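Plisetti Lasunano 14 Drawer Dehumidifier Cartridge System – Long-Term Review
27/09/2019

The Lasunano 14 is a passive moisture absorber for closets, tool cabinets and small storage rooms. It has no fan, no compressor and no power cord. A perforated tray holds a refillable desiccant cartridge, and the housing below it lets air in through slots on three sides. When the beads are saturated, the cartridge comes out and goes into a low oven to be dried. Plisetti sells it mainly to people with basements. I bought two.

Test location

Both units went into the storage room under my house in Estutbridge. The room has a concrete floor, one outside wall and a steel door with a worn bottom seal. It holds hand tools, a bench grinder, paint, and shelves of plastic tubs with hardware and spare parts in them. Before the units were installed, the steel tools rusted every summer. One unit was placed inside the tool cabinet. The other sat on an open shelf at chest height.

Setup

The cartridge ships sealed in foil. Peel the foil, drop the cartridge into the tray, and push down until both tabs click. On my first unit the left tab needed more force than I wanted to use. The second went in without trouble. The manual is a single folded sheet with clear drawings and a weak translation. It does not say which way the slots should face. I pointed them into the cabinet.

Measuring

I weighed the cartridges on a kitchen scale before they went in. One read 248 grams and the other 251. The difference is of no practical importance, but it does mean that each cartridge needs its own starting weight written on it if you plan to track absorption by weight. I used a paint marker on the end cap. It survived the oven.

The color indicator on the front is less useful. It changes from orange to green as the beads load up, but under a warm bulb the middle of the range is hard to read. Weight is the better method, and the scale takes less time than finding a flashlight.

Performance in the cabinet

With the doors closed, the cabinet unit did its job. A cheap dial hygrometer on the middle shelf settled lower than it ever had with the cabinet empty of desiccant, and stayed there until the cartridge was full. In the damp part of the summer that took 14 days. The chisels and the block plane have no new rust. I also wiped them with oil in the spring, so the unit does not get all the credit.

Performance in the open room

Poor, as expected. The open-shelf unit filled quickly and the hygrometer beside it did not move in any way I could separate from the weather. The box claims the unit is suitable for "small rooms." Mine is a small room, and the claim does not hold with a leaking door seal. After a month I moved the second unit to the coat closet upstairs, where it has worked well.

Regeneration

The manual calls for a low oven and then 30 minutes of cooling on a rack before the cartridge is handled. Follow the cooling time. The end caps stay hot longer than the mesh does. There is a slight smell during the first cycle and none after that. Both cartridges returned to within a few grams of their starting weight each time.

Compared with the Brandão

I previously used the Brandão canister, which collects liquid in a lower cup and is thrown away when full. It absorbs more per fill and costs less to start. It also tips over – mine did so twice, once onto a box of sandpaper. The Lasunano holds the water in the beads and has nothing to spill. For a cabinet with anything valuable in it, I would pay the difference.

Complaints

The tray tabs are stiff. Spare cartridges are sold only in pairs. The rubber feet are glued on, and one came off when I slid the unit along a shelf.

Verdict

Recommended for closed cabinets and closets. Not recommended for open rooms. I will run both units through November and replace the door seal before then.

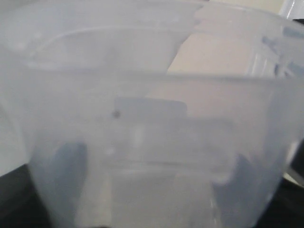

Frosted plastic container, close up.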